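Household Textiles, Unit 4: Drying and Hanging
Course handout, Nornham Evening College
Instructor: Dorothy Hulme, Room 121

Read this before Wednesday's class and bring it with you. We will not go over the definitions again. Unit 3 (washing) is assumed.

1. How cloth dries

Water leaves cloth in two stages. First the loose water drains or drips away. Spinning takes out most of it. Then the water held in and between the fibers has to evaporate, and this takes far longer. Evaporation depends on the warmth of the air, how damp the air already is, and how fast the air moves past the cloth. Of these, moving air is the one people forget. A cool room with a fan in it will often dry a shirt sooner than a warm room with the door shut.

Thickness matters more than size. A bedsheet on a line is done long before a pair of jeans, and the jeans will still be damp at the waistband and pocket corners when the legs feel ready.

2. Fiber notes

Cotton and linen take up a lot of water and dry slowly. Both are strong when wet and can hang under their own weight.
Wool holds water inside the fiber and stretches when wet. Dry it flat.
Viscose loses strength when wet. Support it along its full length and do not wring it.
Polyester and nylon take up very little. Hang them straight from the spin and they seldom need ironing.

3. Hanging small items

Socks, gloves and baby clothes waste space on a full-length line. Clip hangers solve this by giving each item its own clip and leaving air between them. Hang socks by the toe or by the cuff. The textbook prefers the toe, which keeps the stretch out of the elastic. Pair them as you hang them and you save the sorting later.

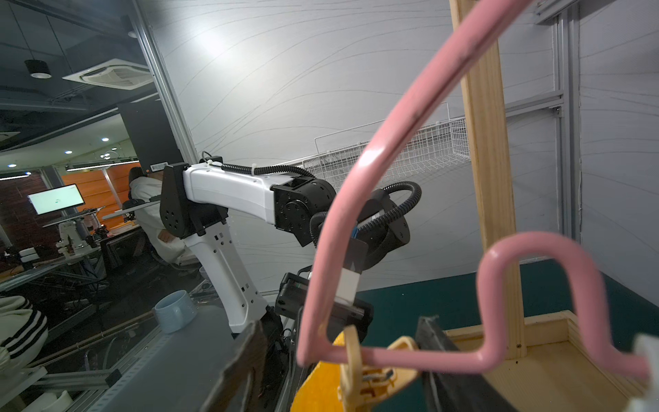
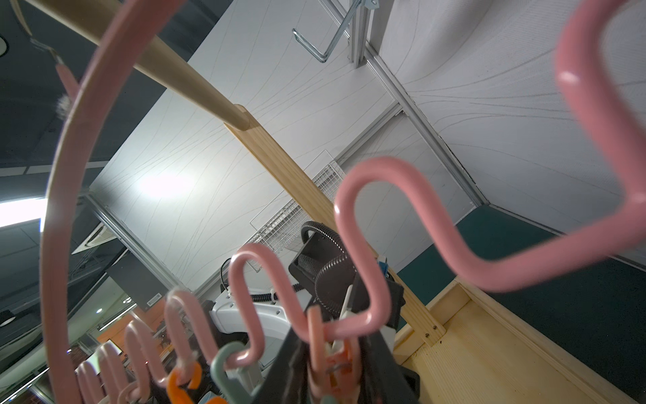
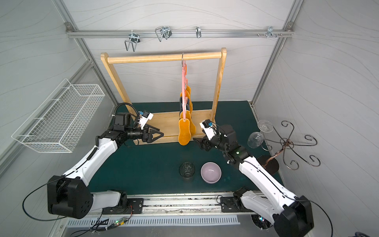

Small-item hangers and clips; a wooden clothes rack stands in the photo before this line and in the one after it.

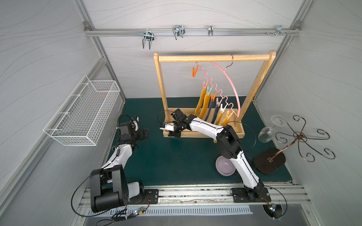 Neville Rowbotham wrote in after last term's class to say that he had hung socks by the toe for a month and went back to the cuff. The toe seams dried with a pinch mark he could feel inside his work boots. He would like the handout to say that thick socks are a separate case. Fair point, and I have no quarrel with it. For heavy wool or boot socks, clip the cuff at one side only, or lay them over a bar.

4. Indoor drying and damp

A full load dried indoors puts all of its remaining water into the air of the house. If that air has no way out, it settles on the coldest surface, usually a window or an outside wall behind furniture. Open a window a little, close the door to the rest of the house, and keep the rack away from the wall. Leave a hand's width between garments.

A sour smell in dry laundry means it stayed damp too long. Wash it again and dry it faster. Fabric softener only covers the smell, and on towels it makes them take up less water.

5. Exercise

Work in pairs. Weigh a cotton towel dry, then after spinning, then every 2 hours until it returns to its dry weight. Do this once in still air and once beside an open window. Plot both sets of weights on one graph and mark the point where the towel first feels dry to the hand. Compare that point with the scale reading. Scales can be signed out from Bradley Lightfoot at the front desk.

Reading: textbook, pages 121 to 154. Skip the section on commercial tumblers, as we cover it in Unit 6.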